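Helow weigh cell, one June later

Dudine sold us the Helow cell as a way to take sample weighing off the bench crew. We check small wood parts by weight before they go to the Mellor line, and for years that meant one person at a scale all shift. I run the bench, so this review is mostly about the people side.
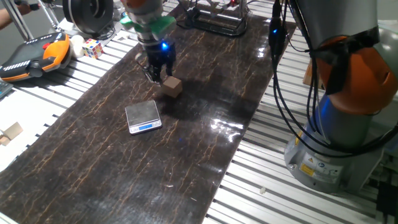

The gripper over a wood cube, with the scale beside it on the mat.

Setup took 3 days. In the first full month the cell weighed 2,852 parts, against 1,548 by hand the month before. The software, Flunach, is plain and a little slow. Changing to a new part shape still needs someone at the teach pendant, and only two of us are trained so far.
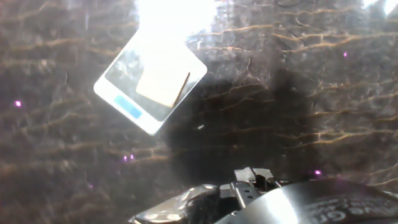
Leonilde Mendes

Glare is my main complaint. A glossy mat under overhead lights was a poor choice, and I would order a matte one. The scale is an ordinary small digital one – cheap to replace, easy to check.

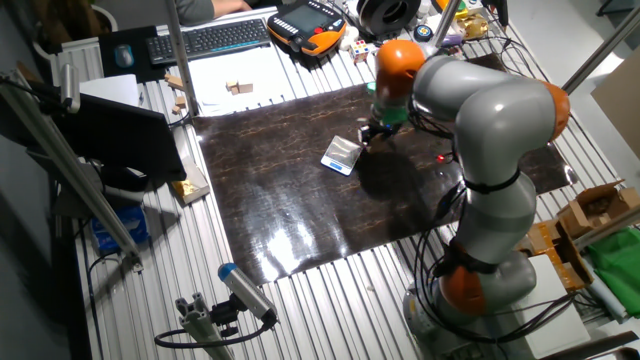 Jobs changed more than I expected. The person who used to weigh now preps parts, watches the log and handles rejects, and she says her shoulders feel better. She also says the day is quieter and longer. Desk work has moved close to the cell, with the keyboard and mouse just past the mat and the small blocks grouped on a sheet of paper in front of the keys. I would plan more table space than the quote suggests. Hours were not cut, but a second bench opening was never filled, and the crew noticed.

Four stars. Training for the rest of the crew is extra.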